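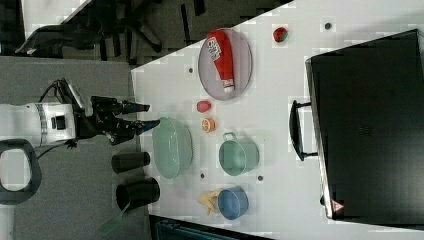 你们到底是教什么的?
教摆桌子和收桌子。碗盘怎么放、吃的怎么归类、饭后怎么收拾得快,全是家里天天要做的小事,我们把它拆开了慢慢教。

大家好呀,我是 Mahnaz Shirazi,Gosinar 餐桌小课堂的开办人,也是这里话最多的老师。常有家长在报名前问我,摆个桌子还要上课?我自己小时候也没学过,长大以后第一次请朋友吃饭,菜都凉了我还在找盘子……那顿饭我记到现在,后来开课,多少跟它有点关系。

我们的教室在 Stirnasham 的老街上,617 号,门口有棵歪脖子树,很好认。刚租下来的时候屋里只有一盏灯,我和合伙人刷墙刷了整个二月,刷到胳膊都抬不起来。桌子我坚持要白色的!白桌面上放什么都清楚,一颗草莓放上去,红的就是红的,绿蒂就是绿蒂,小朋友一眼就找得到。缺点是番茄酱滴上去也特别清楚,所以抹布是我们消耗最快的东西,哈哈。

说说我们桌上都有些什么吧。碗盘我偏爱颜色淡一点的,浅绿的椭圆大碗我最喜欢,边宽,好端,装水果装沙拉都行。灰色的椭圆盘也常用,番茄酱瓶子横着放上去也不占地方(我知道有人看不惯瓶子躺着,我们班上为这个吵过好几回)。再有就是浅绿色的小锅、蓝色的杯子。水果呢,香蕉、橙子片、草莓轮着来,形状差得远,练归类正合适。香蕉最难办,弯弯的,放哪儿都像多出来一截,我一般让大家把它挨着杯子放。

每节课 60 分钟,一班最多 10 个人。前半节摆,后半节收。摆的时候我很少插嘴,你想把碗放左边就放左边,想把锅搁在中间也随你,摆完了大家围过来看,伸手试试够不够得着。收的时候我就啰嗦了:先收吃的,再收瓶子,碗和盘最后走,杯子单独拿。有位学员学完回家,把这个顺序写在纸条上贴冰箱门,听说她先生现在背得比她还熟。

课分两种。Greser 班是给孩子的,节奏慢,允许乱,允许把橙子片和草莓统统堆进一个碗里再倒出来重来。Cuervo 班是给大人的,晚上开,多讲一点小厨房怎么省地方,还有客人突然上门时怎么用家里现成的东西凑一桌像样的。两个班的名字是我瞎取的,念着顺口,就一直叫下来了。

前阵子整理旧登记本,发现来过的学员一共有 1,326 位,我看着那个数字愣了半天。有些人上完一期就没再见过,也有些人过年还给我发自家桌子的照片,我都存着呢。

想来看看的话,提前打个招呼就好,可以先旁听一节,不收钱。不用自己带碗带锅,这边都有。围裙倒是可以带一条,我们的围裙洗得有点缩水,大个子穿着像围嘴。

Mahnaz
2020年5月30日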